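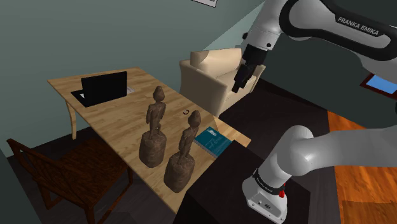
Notebook > Water > Well log

April 26, 2023

Static level this morning 46 feet below the casing top, measured with the steel tape and blue chalk. Two readings, same mark both times. Rain gauge empty again. The cistern is down to its lower third, so I ran the pump for the first time since the new pressure switch went in.

Cut-in and cut-out are where I set them. Recovery after drawdown was slower than I would like. I stopped the pump, waited, taped the well every five minutes and wrote the figures on the back of the Dirklow invoice, where they will stay until I copy them into the proper book. The curve flattens early. Either the screen is fouling or the lower fracture is giving less than it did when the well was drilled. I can't separate the two without a longer test, and a longer test means somewhere to put 3,000 gallons. The ditch won't take it while the culvert is blocked.

Water sample bottled and labeled for the lab in Pullville. They want it cold and in their hands the same day, so I drove it over before lunch. Hardness last time was high. Iron was also high, and the orange ring in the toilet tank agrees with the lab. Asked for manganese as well, extra charge. Stopped for chlorine test strips and a union for the one-inch line. The union is the wrong thread. It can go back next trip.

Afternoon spent on the sediment filter. Housing drained, cartridge out, O-ring cleaned and greased. The old cartridge was brown through to the core on one side and nearly clean on the other, which suggests it was never seated squarely. My fault, if so. The replacement is an Imai, pleated type, and it sat down properly on the second try. No drip at the head after an hour under pressure. Marked the date on the housing in grease pencil. Gauge drop across the filter is now too small to read.
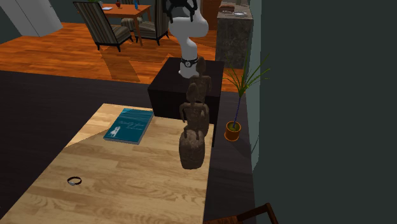
Mustby rang back at supper and their man said the drop at the filter was a side issue, that a slow recovery like mine is usually the screen, and that I should have it brushed and surged before paying for anything deeper. Quoted 400 dollars for the day, pump pull included. I said I would think about it. The price seems fair – the pull alone cost me nearly that last time.

If the lab finds iron bacteria, brush and shock it in May. If not, clear the culvert first and run the long test. Need a second tape, the chalk end on this one is kinked.

Filed under: Wells and pumps
2 comments | 91 shares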